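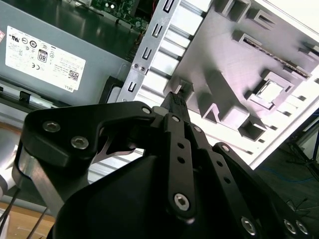

Dell power supply label with 80 efficiency logo and CE mark.

Progress report: Parnen Breakfast Sandwich, recipe development
Prepared by Seraina Hämmerli for Pascal Gautier, Carré
April 22, 2023

Status. Bread and filling are fixed. Batter is open. The shelf test has not started.

Bread. The Vunell brioche was dropped after the second bake. It browned before the center reached temperature and tore at the fold. The replacement is a white pan loaf sliced at 14 mm, left uncovered overnight before use. Absorption is lower and the slices hold through the press.

Filling. Ham, Gruyère and a thin layer of plum jam. Jam was cut from 22 g to 15 g per sandwich; at the higher weight it leaked at the crust side and burned on the plate. Lionel Coste has asked for a version with pear. One batch was made and it was too wet.

Cooking. 786 sandwiches were made in the test kitchen this period, all on the flat press. Oven finishing gave a drier edge and added four minutes per tray. We do not plan to repeat it.

Batter. Two formulas remain, with and without cornstarch. The cornstarch version stays crisp longer under the lamp but tastes flat. Aurelio Toledo is adjusting salt and nutmeg.

Tasting. Han-gyeol Ji ran the panel at the Ika canteen. Scores for sweetness were split, mostly by age group. The full table is in the annex.

Budget. Ingredients came to 1,550 against a plan of 1,000. Cheese accounts for most of the overrun. A cheaper Gruyère is on order.

Next period. Close the batter question, start the frozen shelf test, repeat the panel with one formula. Final recipe card due in October.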